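Ticket 432 – grey metal bin, paint coming away on the back slope
Status: open
Raised by: Eifion Lloyd

Hello again, it's me with the toy bin. I said last time I'd write things down as I went, so this is everything I've tried so far, in the order I tried it (more or less, I did skip back a bit in the middle).

The short version is that the white strip below the tall back wall is flaking. It's the lower edge that's worst, it has gone all ragged, and there are thin dark streaks running down through the white. The dark grey part higher up is fine apart from a few pale scratches, and I can live with those. I'm not fussy about looks! What bothers me is finding bits of white down among the toys, and then having to wash the lot.

First thing I did was empty it and give the strip a good go with warm water and washing-up liquid. The streaks didn't budge. I'd half hoped they were just muck, but I went over them with a soft cloth for 20 minutes and all I got was a sore wrist and a few more flakes.

Next I tried the Flutero cleaner you suggested on the phone. It did lift some of the cloudiness off the floor of the bin for a day or so, but the floor is bare metal and scuffed all over, so it went back to looking how it always looks. No difference to the white at all. I've stopped using it there because I don't want to make the edge any worse.

Then I put masking tape along the ragged bit, left it overnight and peeled it off slowly in the morning, to see how much was loose. Quite a lot, as it happens – a patch longer than my thumb came off in one go. The part nearer the top of the strip held on nicely, so I don't think the whole thing is about to drop off.

You asked about the small round hole in the floor, down in the left part. Yes, it's still open. I had a Sundberg plug in it back in May and it kept popping out whenever I tipped the bin, so I gave up on it. If you've got one that grips better I'd take it, but please treat that as a separate job. The paint comes first.

You also wanted to know what goes in there, in case something sharp is doing the damage. It's nothing special, all toys and odds and ends: a blue plastic cup, a long green building block, an orange figure, a little white one, a purple thing that's longer than it is wide, and so on. The block is the only one I'd call hard-cornered, and it usually ends up down by the front wall, well away from the white. So I don't believe it's the toys, but I'm happy to be told otherwise.

Questions for you, then. Can I rub the ragged edge back and paint over it, or does the whole strip have to come off? Would the Trovon primer take on bare metal? And is 50 ml enough for a strip like this, or is that just the tester size? I can't find it on the label.

I'd rather do it myself if it's a weekend's work. If it isn't, tell me and I'll clear the toys into a box and bring the bin over.
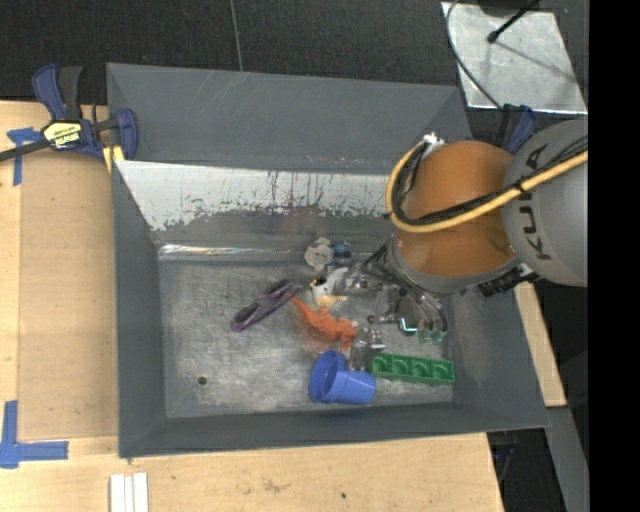 I've left the masking tape on one short stretch for now, to stop any more coming down while I wait to hear from you.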